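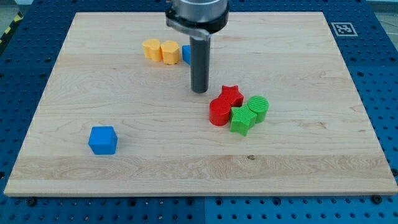
Italo Sorrentino has argued that the phrase "butcher block" now means so little that it ought to be dropped, and that a buyer who asks for it may be handed any slab of wood with a glue line in it. Trade writers have mostly ignored him. The complaint is still a fair place to begin, as the terms used for wooden cutting boards are loose and the claims made for them are looser.

A cutting board is a flat surface placed under food while it is cut. Wooden boards are sold in three main constructions, named for the direction of the grain on the working face. Face-grain boards show the wide side of the plank. Edge-grain boards are made from strips turned on their sides and glued together. End-grain boards are built from short blocks stood upright, so that the knife meets the cut ends of the fibers. Maple is the usual choice in North America, with walnut, cherry and beech also common.

Terminology

Strictly used, "butcher block" referred to the thick end-grain blocks that stood on legs in meat shops. Sellers later stretched it to cover countertops, serving trays and thin edge-grain boards. Gotton, a mail-order kitchen supplier, once listed 51 products under the heading, 2 of which were end grain. The firm later renamed the section "wood surfaces," which is vaguer but harder to dispute.

Knife wear

End-grain boards are widely said to be kinder to knives. The usual explanation is that the edge slips between the fibers and that the fibers close up afterward. The first half is plausible. The second is often repeated as "self-healing," a term borrowed from craft mats, and it promises too much: shallow marks may become harder to see, but deep cuts remain. A trial paid for by the board maker Lastlow used 237 strokes per knife and reported a clear advantage for end grain. It did not say how hard the strokes were or how sharpness was measured, and the company has not released the rest of its notes.

What is less in doubt is that glass, stone and ceramic surfaces dull a knife quickly. Set against those, the differences between one maple board and another are small, and a cook who sharpens regularly may never notice them.

Hygiene

Claims about hygiene have swung back and forth. For years household advice favored plastic, on the grounds that it could go through a dishwasher. Later writers went the other way and described wood as naturally germ-killing, often on the strength of a single study read in summary. Wood does draw moisture down from the surface, and bacteria carried with it may die there, but results depend on the species, the age of the board and how it was cleaned. None of this makes it safe to cut raw chicken and then salad on an unwashed board. Hot water, soap and a full drying on edge are advised for any wooden board.

Oil and finishes

Food-grade mineral oil is the standard treatment. It slows the uptake of water and does not go rancid. Olive and other cooking oils are sometimes recommended, generally by people who have not smelled the board a few months later. Branded creams are mostly mineral oil with wax added — Guerra sells one at a price that is hard to explain by its ingredients. The common schedule of "once a day for a week, once a week for a month, once a month for life" has no traceable source. Oiling when the wood looks dry seems to serve just as well.

Warping and repair

Boards warp when one face takes up more water than the other. Soaking is the usual cause, and dishwashers are the fastest route to a split seam. A slight cup can sometimes be flattened by damping the hollow side and leaving the board under weight. Scored surfaces can be scraped or sanded, though thin boards allow this only a few times.

Collecting

A small market exists for old shop blocks. Block number 974 from the closed Fendutport works is regularly described by dealers as the last one made there, but the works kept no complete register, and at least one other block has been sold with the same story attached.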